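About Plumedthorpe Evening School

We began with one borrowed classroom, a kettle and a Saturday morning class in conversational Spanish, and I don't think any of us expected it to grow as it has. Plumedthorpe Evening School now runs 22 courses a term, from bookkeeping and basic plumbing to choral singing, and last year we welcomed 277 learners through the door (a few of them for the third or fourth time, which pleases us no end!).

Most of our classes are held in the old Trindar building on Namness Road, where the stairs creak and the radiators have opinions of their own. Groups are kept small, so your tutor will know your name by the second week, and there's always tea at half past seven -- biscuits too, if you're quick.
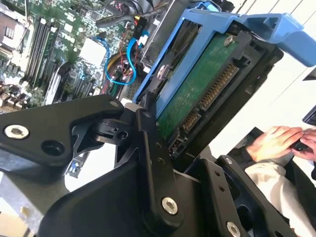

One learner from the bookkeeping course wrote to us in February that she had put off coming for years, having left school with very little, and that by the end of her first evening she was already wondering what to take next. Letters like hers go up on the board by the office, and we do read them again on dreary days.

Fees are kept as low as we can manage, and the Escobedo Fund helps with books and bus fares for anyone who needs it -- just ask at the desk, any evening from six.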